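Unit 4: Good practice for robot work inside a desktop computer
Course notes, Musdale workshop. Prepared by Thắng Võ, checked by Tín Tăng.
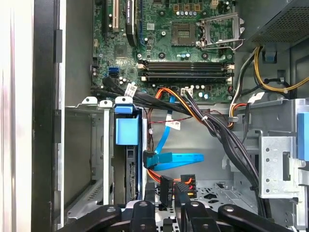

Figure 1. Gripper at an open tower case. The CPU socket is open and the four memory slots are empty.

4.1 Purpose of these notes

In Unit 3 we worked on a bare board on the bench. In this unit the board stays in its case, and the rules become more strict. A case has thin metal edges, cables which move when you touch them, and parts that are easy to bend. Please read all the sections before you book time on the Skester cell.

4.2 Before the arm is enabled

The mains cord of the computer is removed and put on the hook at the cell door. It is not enough to use the switch on the power supply.
Press the computer's power button once after the cord is out and wait two minutes.
Check that the earth strap is connected to bare metal of the case. Paint does not count.
The side panel must be fixed open or taken off fully. A panel which can swing is treated as a moving obstacle, and the path planner does not know it.
Write the job number on the sheet. The practice jobs in this unit are 253 and 439.

4.3 Keep-out zones

A keep-out zone is a volume that no part of the gripper may enter, including the knuckles and the bolts, not only the fingertips. Students often measure from the fingertip and forget the rest of the finger.

Zone A is the CPU socket. When the loading plate is up, as in Figure 1, the contacts have no protection. The path may not cross over the socket at any height inside the case. Close the plate by hand, or fit the socket cover, before you start a memory exercise.

Zone B is the power supply. Do not push a finger against the vent grille, and do not use the housing as a support. We never open a power supply in this course.

Zone C is the cable area between the board and the drive cage. Look at how the black bundle in Figure 1 passes over the drive area. A finger that goes down there can catch a cable on the way up, so the upward move is done at slow speed also.

4.4 Handling of cables

Hold the connector, never the cable. This is true for the blue SATA cables as well as for power connectors such as the one marked "SATA P6". If the connector has a latch, the latch must be pressed before pulling. If the gripper can not reach the latch, stop and ask the instructor. Do not increase the force.

Labels stay on the cables. If a label comes off, note it on the job sheet and tie a new one.

4.5 Memory slots

Open both clips of a slot before inserting a module. Approach straight from above the board, with the module parallel to the slot. Press first with low force, then read the position value, then press to the final force. Parameter set 823 in the Hirico controller contains the limits for this exercise. You may lower the limits but you may not raise them.

4.6 When you must stop

Use the stop button if the case moves on its mat, if a cable becomes tight, if the board bends, or if you lose sight of the fingertips. After a stop, the arm is moved back by hand guiding. Do not restart the program from the middle.

4.7 To hand in

A sketch of the case with zones A, B and C in three colours, and the completed job sheet. Both are due on 23rd June, in the tray beside the Phí store cupboard. Sheets without a signature will be returned.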